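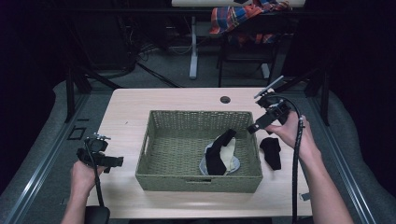
Chapter 4: Sorting and Putting Away

By the end you should be able to:
- sort a mixed basket by type
- pair socks and spot the odd ones
- say which items belong in another room

Start with the basket. A black sock and a cream cloth on a plate, a second black sock still out on the table. Typical. Laundry and crockery get mixed up in most homes, and in the Nikutholm flats too (see Chapter 7).

Basic order: plate out first, to the kitchen. Then socks together, cloth seperate. Fold last.

Key words: pair, sort, stack, rim, weave.

Before you read on. Empty one basket or drawer at home, write down what was in it and where each thing should live. Allow 40 minutes. Bring the list, we use it in Exercise 8.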